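Snacks aufbewahren: Was von den Tipps übrig bleibt

Zu kaum einem Thema gibt es so viele Ratschläge wie zur Ordnung bei Knabberzeug. Alles umfüllen, alles beschriften, alles in gleich hohe Dosen. Ich habe das vor zwei Jahren brav mitgemacht, samt Etiketten, und bin zum größten Teil wieder davon abgekommen. Die Dosen sahen gut aus, die Kekse darin waren nach einer Woche trotzdem weich.

Das Umfüllen zuerst. Einzeln verschweißte Portionen gehören nicht in ein luftdichtes Glas, sie sind schon luftdicht. Wer sie auspackt, um sie schöner zu lagern, verkürzt die Haltbarkeit und wirft nebenbei das aufgedruckte Datum weg. Sinnvoll ist eine Dose nur für angebrochene Ware, und auch da nur, wenn der Deckel eine Dichtung hat. Die meisten durchsichtigen Kästen aus dem Möbelhaus haben keine. Sie halten Staub ab und stapeln sich ordentlich, mehr würde ich ihnen nicht zutrauen.

Das Reiskorn-Säckchen, das angeblich Feuchtigkeit aus der Dose zieht, habe ich mit Salzstangen ausprobiert, zwei gleiche Dosen nebeneinander, eine mit, eine ohne. Einen Unterschied konnte ich nicht schmecken. Hüsnü Erdem, der in Skinditz einen kleinen Lebensmittelladen führt, hält ebenfalls nichts davon. Er klemmt offene Tüten mit Wäscheklammern zu, nachdem er die Luft herausgestrichen und den Rand zweimal umgeschlagen hat. Das mache ich inzwischen genauso.

Bei kleinen Päckchen liegt die Schwierigkeit woanders: Sie rutschen durcheinander. Knabbernudeln, Puffreisriegel, einzelne Kekse, alles knistert und verschwindet unter allem anderen. Vor dem Einräumen breite ich den Vorrat deshalb auf einer großen Fläche aus, auf dem Bett geht das besser als auf der Arbeitsplatte. Den leeren Kasten lege ich gleich daneben.

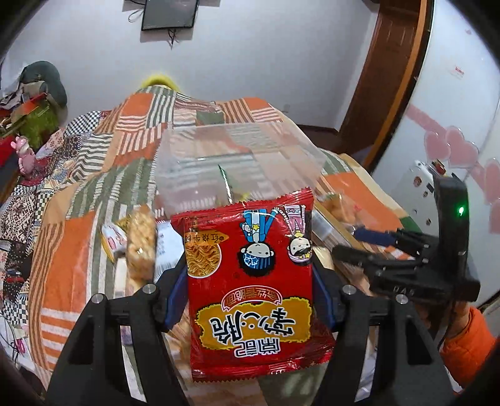
Muss man Snacks nach Sorten trennen?
Nur so weit, dass Zerbrechliches nicht unter Schwerem liegt. Knusprige Nudeln und gepuffte Riegel kommen nach oben oder hochkant an den Rand, Nüsse und Riegel mit Schokolade nach unten. Eine feinere Einteilung hält in einem Haushalt mit Kindern ungefähr drei Tage.

Importware verdient einen zweiten Blick, bevor sie im Kasten landet. Auf chinesischen Packungen steht das Datum oft in der Reihenfolge Jahr, Monat, Tag, und mitunter ist es das Herstellungsdatum, zu dem man die Haltbarkeit in Monaten erst dazurechnen muss. Mein Nachbar Elibariki Okoth hat deswegen einmal einen ganzen Karton weggegeben, der noch gut war. 红烧牛肉 heißt übrigens geschmortes Rindfleisch, falls Vegetarier mitessen. Ob wirklich Fleisch drin ist oder nur Aroma, verrät erst die Zutatenliste – und die ist klein gedruckt. Ich schreibe das Datum mit Filzstift auf ein Stück Malerkrepp und klebe es auf die Vorderseite.

Zu den Kästen selbst: Den von Mondley hatte ich mir empfehlen lassen, die Ecken sind weit gerundet und schlucken Platz. Für flache Päckchen egal, für Schachteln ärgerlich. Der billigere von Bech steht bei mir seit November im Regal und tut dasselbe. Vor dem Kauf lieber den Innenraum messen als der Literangabe glauben. Eine 400-Gramm-Tüte Chips braucht mehr Höhe, als man denkt, und gequetscht hat man dann Brösel.

Spülen würde ich solche Kästen von Hand, lauwarm, mit wenig Mittel. In der Maschine haben sich bei mir zwei Deckel verzogen, trotz Symbol auf dem Boden. Danach über Nacht offen stehen lassen, Deckel daneben. Der Essigtrick gegen Gerüche funktioniert, nur riecht der Kasten dann eben eine Weile nach Essig. Bei Paprikageruch hat mir ein sonniges Fensterbrett mehr gebracht.

Stand: 8. Juli 2021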